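Moving house and the box of odds and ends - how do you sort it?

Posted by Kenza Chraibi in Home & Moving

Hi all. We're moving out of our flat in June and I've got stuck on what ought to be the easy part. The furniture is sorted, the kitchen is mostly wrapped, and then there's everything else. I mean the stuff that lives in drawers and on windowsills and hasn't got a proper home. Batteries, a bike pump, three sorts of tape, birthday candles, the little key that bleeds the radiators. I started putting it all in one big box and it's already too heavy for me to lift.

My partner says just tape it up and deal with it at the other end. Last time we did that the box sat in the hall at Skaltwood Road for over a year and we bought a second bike pump. So do I sort it now, or after? And if now, by what? By room doesn't work as half of it doesn't belong to a room. We've got 15 proper boxes left and I'd rather not buy more.

Thanks in advance, I'm typing this at 11 at night surrounded by candles.

3 replies

Nawal Kabbaj

Sort it now, but badly! I've moved four times and the mistake I made the first two times was trying to do it nicely, with little bags and labels and a list on my phone. I gave up by teatime and shoved the lot in a suitcase.

What worked was going by when I'd next want the thing. One small box for the first night (candles no, radiator key yes, scissors definitely), one for the first month, and one for whenever. You don't need to think very hard about any of it. Pick a thing up, ask yourself when you'd miss it, drop it in. I did the whole flat in an evening with the radio on. 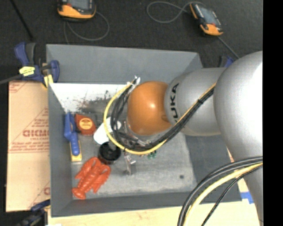
The whenever box is the one to be strict about. Mine went straight into the cupboard under the stairs with the month written on the lid, and anything still in it a year later went to the charity shop, apart from my gran's button tin - I'm not a monster.

Keep them small too. Shoebox size is fine, and you can put two or three shoeboxes inside one of your proper boxes so they stack in the van. A big box of bits weighs far more than you'd think, and the bottoms give way on stairs. I've chased AA batteries down two flights and I don't recommend it.

Oh, and take the batteries out of torches and toys before you pack them. My son's fire engine went off somewhere in the van and the driver pulled over to look for it.

Haris Satti

Bin it. If you don't know what room it goes in you don't need it.

Karim Hajji

Bit harsh, Haris, she needs the radiator key.

I'd go along with Nawal except I'd do the screws and fixings separately. When you take a bed or a shelf apart, put the screws in a sandwich bag and tape the bag to the biggest piece of whatever it came off. Not in the odds and ends box, ever. We lost up to 14 bolts from a cot that way and had to ring round for spares.

Same goes for the telly cables and the remote. Put them in with the telly. Ours were in a saucepan, and I only found them when I went to make pasta.

If you're short of boxes, try the greengrocer's first thing in the morning. Banana boxes have handles and they're free, but they do have a hole in the bottom so put a bit of cardboard down first or your candles will go through it.

Kenza Chraibi

Thank you both (and Haris). Did the first night box this evening and it took 21 minutes, which included finding a third bike pump. Screws are in bags and taped to the bed slats. Going to ask about banana boxes tomorrow.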